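For our class project we followed one small stock, Tudose, through the whole month of May, and I have to say we grew rather fond of it. We began with 2,000 pretend dollars and bought 80 shares on the first morning, before we really knew what we were doing!
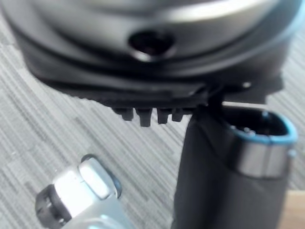

Did we beat a savings account?
Only just. We finished with a gain of 19 dollars after the pretend broker's fees.

Skondetti, our second pick, was a much bumpier ride, and we sold nearly half of it too early (the Surnport paper had printed a gloomy column and we got nervous). 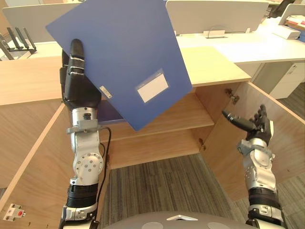 Blue folder at the cabinet.

Report finished 30 May 1999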